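Lendach Open Day

The Lendach Open Day is a yearly public event held by the Lendach robotics workshop, at which visitors may watch, and in many cases try for themselves, the everyday jobs used to teach machines how to handle household things.

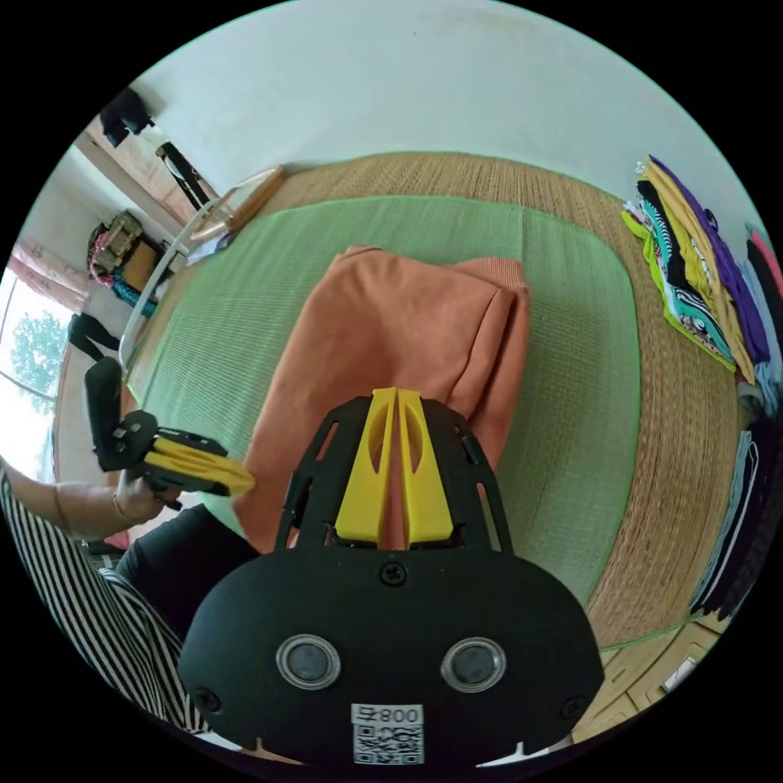

Two hand-held grippers with yellow fingers, either side of an orange garment on a green mat.

The day grew out of a small March gathering for friends and neighbours of the workshop, who had been asking for some time what all the laundry was for. It has kept a good deal of that neighbourly feeling, and regulars will tell you that the kettle is never far from the demonstrations. The most recent open day, on Sun 10 October, welcomed 233 visitors, up from 166 the year before, and the organisers were delighted to see so many families colour in the programme while they waited their turn.

Demonstrations

The best-loved part of the day is the folding session, known to everyone as the Kornis table even though a good share of it is done on mats. A demonstrator works with a gripper in each hand, picking up and folding clothes with the fingers of the tools and leaving their own fingers out of it, while cameras on the tools record what happens. The recordings are later used to train a robot arm in the same movements. Soft clothing makes a lovely subject for this sort of show, as everybody has folded a jumper at some point and everybody has an opinion on how it ought to be done (sleeves in first, or sleeves last, is a matter on which the workshop stays politely neutral).

Zsófia Kerekes, who has led the folding session from its second year, gives a short talk before each turn and then hands the tools over to whoever would like them. Each turn runs for 28 minutes, which sounds generous until you have tried to find the hem of a shirt with a pair of plastic fingertips. Children tend to do rather well at it!

A second session, Drakos, is given over to kitchen jobs such as stacking bowls and putting lids on jars. It is run by Tài Trương, whose habit of letting visitors choose the order of the jobs has made it a slower but very cheerful affair.

The Skorkano collection

Visitors who are happy to have their attempts kept may add them to the Skorkano collection, a set of recordings made only at open days. The collection stood at 338 recordings after the latest event. Contributors' names are not stored with them, and anyone who changes their mind can ask at the front desk to have a recording taken out before they go home.

See also

Household robotics
Learning from demonstration
Robot end effector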